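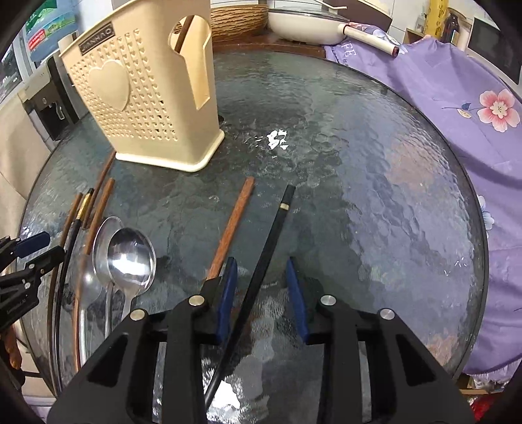 "People are shy to borrow a plate": a conversation with the owner of Andia

Search for:
Type here and press enter
Search

Storiria, December 2024

The shop is in Cervantes Street, in the lower part of Teltness, between a shoe repairer and a house with closed shutters. It is called Andia, and it doesn't sell anything. It lends plates, glasses, cutlery and big pots to people who are having more guests than their cupboard can serve. The owner asked me not to print her name, and told me that the whole street knows it already.

When I came she was on the telephone with a customer who wanted to know if a soup tureen can travel by bus. "It can, if you hold it on your knees," she told him. Then she made tea and we sat in the back, where the clean things wait to be put on the shelves.

She started four years ago, after her aunt's house had to be emptied. "There were three full dinner services. Three! My aunt lived alone and she ate from the same yellow plate every day. My cousins wanted to take everything to the dump. I said give me one week. I took it all home and my husband could not open the door of the bedroom."

At first she lent only to neighbours. A woman from the next building was preparing a christening and was going to buy paper plates, and she carried the good plates down the stairs to her in a washing basket. After this somebody else asked, and somebody else again. She rented the shop the next February, without heating, and wore a coat behind the counter until spring.

I asked how many things she has today. "Plates I can tell you, because I had to write it for the insurance. 600 dinner plates. Forks I will never know. Forks walk away by themselves." About glasses she prefers not to talk. She did say that people are more honest with a broken glass than with a lost spoon, and that she doesn't understand why. A broken glass they bring back in newspaper, with apologies and sometimes a cake.

The borrower pays a small amount for each box and leaves a deposit. What comes back dirty is accepted, but it costs a little more. "In the beginning I asked that everybody washes. It was a mistake. Some people wash like my grandmother and some people only show the plate to the water." Now she washes almost everything again. She has a machine from a school canteen that was closing, and it makes so much noise that she uses it only when the shoe repairer is at lunch.

Who comes to her? She had to think about it. Weddings are fewer than I expected. There are many birthdays of old people, when the family arrives from different towns and nobody has thought where they will sit. There are also funerals, and for these she doesn't take the deposit. "A person comes in and says I need cups for tomorrow, and I see from the face what it is. I give the cups. They always come back."

The biggest order was for a street dinner last summer, 141 people at one long line of tables. She was invited too, and she could not eat. "I was looking at the hands. There was one man who cut his meat like he wanted to cut also the plate."

We spoke for a long time about mixing. She is against sets, and I noticed that this is a serious matter for her. A customer who asks for everything the same is offered white plates, quite politely, but she tries first to show something else. She puts a blue edge next to a flower and a brown one beside them, and waits. "When all the plates are different, people begin to talk. Who has the one with the bird? Why do you have the bird? At a table with strangers this is already a lot." With cutlery she is the same. For one dinner she packed chopsticks and soup spoons and cake forks in one box, and the customer telephoned to ask if it was an error. It was, a little, she admitted, but she told him it was correct.

Not everything is a pleasure. The rent went up roughly 60 euros this year, and the stairs to the cellar are bad for her knee. She refuses a lot of donations now. People bring mugs from the office, mugs with advertising, mugs with a cartoon cat, and they are offended when she says no. What she does want is serving dishes, large and oval, and ladles. "Everybody has kept the plates and lost the ladle. I would like to know where all the ladles are."

I asked if she ever uses the things at home. She laughed and said that at home they have four plates, and one of them is the yellow one from the aunt. It was never on the shelf and it has a crack that goes almost to the middle. Her husband eats from it. He is not allowed to wash it.

Before I left, a boy came in with a box from his mother. She counted the dessert spoons, counted them a second time, and looked at him. He took the last one out of his jacket.

Andia is open in the afternoons. For large orders it is better to come two weeks before, and to bring your own bags.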